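Brudura Home & Storage
Home > Storage > Toy storage > Mesh boxes

Akande Mesh Box, Black
$84 each (large), GST included
In stock: large, medium. Small is back in September.

Add to cart | Add to wish list | Ask us something

Quick version

Black mesh box for soft toys. Rounded sides, small diamond pattern openings all the way round. Light comes through, so you can see what's in there without tipping the lot out on the floor. Sits on a table, a shelf or the carpet. Open top, no lid (lid is separate, see further down).

We've sold about 2,000 of these across all sizes and it's still the one we get asked for most. Mostly mums and dads, a few grandparents, a fair few childcare rooms. Also one bloke who bought a stack of them for his mohair wool, good on him.

What it's for

Plush, mainly. Teddies, dogs, the big fluffy ones that never fit in a drawer. Anything soft and bulky that ends up on the bed or behind the couch. Also fine for dress-ups, beanies and scarves, swimming gear once it's dried off, balls, dolls' blankets.

Not so good for tiny things. Beads, little bricks, doll shoes, pencils. Openings are small but pencils do find their way through, points first. Put those in a zip pouch first, or have a look at the Zemano tubs, solid sides, nothing escapes.

Don't stand on it. Don't let kids sit in it. It's a toy box, it isn't a seat, and we won't replace one that's been sat in.

Sizes

Comes in 3 sizes.

Small - a handful of little plush, or one medium one with company. Fits most cube shelves. Out of stock till September, sorry, the last lot went quicker than we expected.

Medium - the everyday one. Good beside a cot or at the end of a bed. Fits under most change tables but measure yours, please, we get returns on this one every month from people who didnt measure.

Large - for the family with the giant tiger. You know who you are. Needs a deep shelf or some floor. This is the $84 one.

Full measurements are in the size sheet, link under the photos tab. Measured on the outside, at the widest part. Inside is a touch less.

Colour

Black only. We had white for a while, it showed every mark, we stopped. Charcoal gets asked for a lot. Maybe. Depends on the supplier.

Black looks good on a white table, by the way. Also hides texta.

Cleaning

Vacuum with the brush head first, gets the fluff out of the diamonds. Long fur plush sheds more than you'd think. Then a damp cloth, bit of dish soap, wipe, let it dry in the shade. Don't hose it and leave it sitting wet on a timber floor. Don't put it in the dishwasher (yes, we've been asked. It doesn't fit anyway).

Stickers come off with a bit of eucalyptus oil on a rag. Same with tape. Go easy, wipe it down afterwards or the whole room smells like a chest rub.

Packing it so it stays packed

What works in our own showroom, take it or leave it:

Biggest toy goes in last, not first. If the big one's on the bottom everything gets pulled out to reach it.

Face up. Kids look for faces. If they can see an eye they know who it is and they leave the rest alone.

Long fluffy ones on top, they squash down and puff back up. Short pile ones underneath.

Leave a gap at the top. Jammed full to the brim, the next toy goes on the floor beside it and you're back where you started.

Flat stuff, cloths and little blankets, fold them and slide them down the side.

If you've got metal shelving, put the box on the lowest shelf that a child can reach into without climbing. Heavier boxes down low, always. Please fix tall shelving to the wall. We sell the brackets, hardware shop sells them too, don't mind which.

On a table

Some people use the medium or large on a round table in a playroom, so the toys are at kid height and you're not bending down all day. Works well. The box doesn't have rubber feet though, so on a glossy top it'll slide if it gets shoved. A square of non-slip mat underneath sorts it. We throw one in with the large, ask at checkout if it isn't in the carton, sometimes it gets missed.

Keep it well in from the edge.

Bits that go with it

Nonent lid - clip-on, black, same mesh. Fits medium and large. Won't fit small, please don't order it for the small.

Nonent label tag - hangs off the side, write on it with a paint pen. Good for childcare rooms.

Zemano tub, shallow - solid sides, for the beads and bricks mentioned above. Sits inside the large if you want everything in one spot.

Non-slip mat - free with large, otherwise sold seperately.

What customers ask us

Does it fold flat?
No. Arrives made up. The carton is big, have somewhere to put it.

Will the mesh catch on fur?
Not that we've noticed, the inside is finished smooth. Check for snags when you unpack it. If you find one send us a photo and we'll swap it.

Can the cat use it?
The cat will use it whether you buy it for the cat or not.

Is it OK outside?
Covered verandah, yes. Full sun and rain, no. It'll fade.

Can I stack them?
Small on large is OK if both are reasonably full. Large on large, no, they tip. With the lids on it's a bit steadier but we still wouldn't go above one.

Do the toys come with it?
No! Photos only. We do get this question. Toys are under Toys > Plush, stock changes all the time.

Do you do a bulk price?
Childcare centres, schools and libraries, yes. Email with the size and how many and where it's going. We'll send a quote back, usually same day, unless there's a truck in.

Delivery

Out the door within 3 working days if it's in stock. Metro is quick. Regional takes as long as it takes, the carton is light but bulky and the carriers don't love it. You'll get a tracking number by email, check your junk folder before you ring us.

Pick up from the warehouse is free. Bring the order number. Bring a car with a boot that opens properly, the large does not go through the back door of a small hatch, we've watched people try.

Returns

Changed your mind, fine, send it back unused in the carton and you cover the freight. Keep the carton till you're sure. Damaged in transit, we cover it, send photos of the box and the carton both. Faulty, we fix or replace or refund, same as the law says, no mucking about.

Wrong size because you didn't measure, that's a change of mind. Sorry.

Price note

Prices last checked 2/16/18. Large went up a little with the freight, medium stayed put. If the cart shows something different to this page the cart is right, and tell us so we can fix the page.

Photos

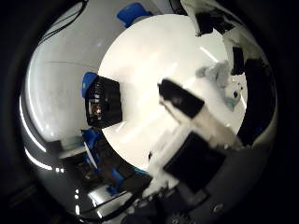
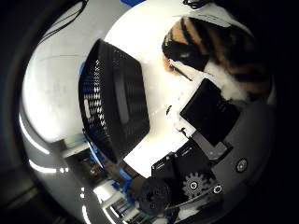
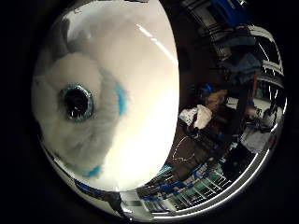

Middle photo: black mesh on the white tabletop, with a tiger-striped plush. Last photo: white fluffy plush with the glittery eye, shelving off to the right.

Size sheet (PDF) | Care sheet (PDF) | Back to mesh boxes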